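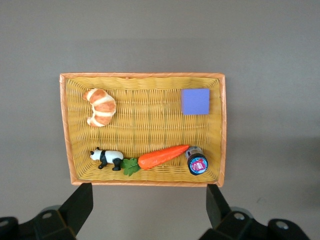
How much room does the play shop counter need?
A clear stretch of level floor 181 cm long, with enough space behind it for a child to stand and an adult to squeeze past.

Section 4: Putting up the counter and the awning

Okay, so by now you've unpacked both cartons and (I hope!) found the little bag of hardware taped inside the lid of the smaller one. I wrote the first version of these notes in February for the Prostcombe playgroup, and Pauline Gosling sent them back covered in pencil, so what you're reading is the better version, last changed 23 Mar 2020. It's for the Zistwood folding counter with the Jinora fabric awning. If you have the older counter with the round legs, go to Section 7 and save yourself a headache.

You'll need a Phillips screwdriver, a soft pencil, a tape measure and a rug or blanket to work on. I'd skip the power driver. The wood is soft and I stripped two holes on my first counter before I even got a cup of coffee down.

4.1 The base

1. Lay the front panel face down on the blanket. The face is the side with the rounded edges, and it's 978 mm wide.
2. Unfold the two side panels until they click. The hinges are stiff when they're new and you'll think you're breaking something. You aren't, keep going.
3. Slide the shelf into the lower grooves with the raised lip toward the back, where the kids will stand.
4. Put in all 16 short screws, but only finger tight for now.
5. Stand the whole thing up with somebody on each end, give it a little shake to let it settle, and then tighten the screws all the way.

Note: if the shelf won't go into the grooves, one of the side panels is probably upside down. The groove sits closer to the floor than you'd expect. I've put this counter together more times than I care to admit and I still get it wrong when I'm talking.

CAUTION: Keep small fingers away from the hinges until step 5 is done. The safety catches don't do anything until the screws are tight.

4.2 The counter top

1. Rest the top on the base with the pegs over the holes.
2. Press down at the back first, then the front. You want to hear it drop.
3. Check for wobble. If it rocks, turn the leveling foot under the lower corner a half turn and try again.
4. Wipe the top with a barely damp cloth and let it dry before you set any play food or baskets on it.

The little brass latch under the top is easy to miss. Close it! A toddler can lift the top off the pegs if the latch is open, and they will find out how before you do.
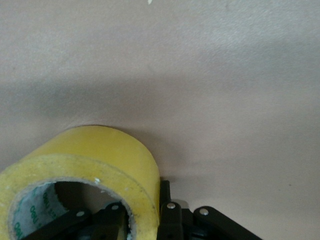
Once the top is latched you can work out where the counter is going to live. I like it with one end against a wall and the back toward a corner, so the shopkeepers have their own nook and the customers have to line up out front (well, in theory). Leave 1,000 mm clear in front for the line. Walk around it yourself with your elbows out before you call it good.

4.3 The awning

1. Push the two upright poles into the sockets at the back corners. Twist until the mark on the pole lines up with the mark on the socket.
2. Thread the crossbar through the long sleeve in the fabric. It helps to bunch the fabric up like you're putting on a sock.
3. Clip the crossbar onto the poles, then smooth the front edge down and fasten the snaps.
4. Tug gently on the front. The poles should flex a bit but stay in their sockets.

Note: the Avcı replacement awning fits too, and the fabric is nicer if you ask me, but its sleeve is tighter and it fastens with ties in place of snaps. Tie them in a double knot. Maarten Lambrechts, who put up the second set with me, does a bow every time and every time it's on the floor by snack.

CAUTION: The awning is decoration. Don't hang bags, scales or coats from the crossbar.

4.4 Before the kids come in

- Run your palm along every edge. Sand any rough spot lightly and wipe off the dust.
- Check that the latch from 4.2 is closed.
- Open and shut the till drawer, if you bought one. It should stop before it comes all the way out.
- Put the leftover hardware and these notes back in the small carton, and write the date on the lid.

After the first week, go over the screws again with the screwdriver. New wood settles and they'll take another quarter turn. Folding everything down for storage is in Section 5.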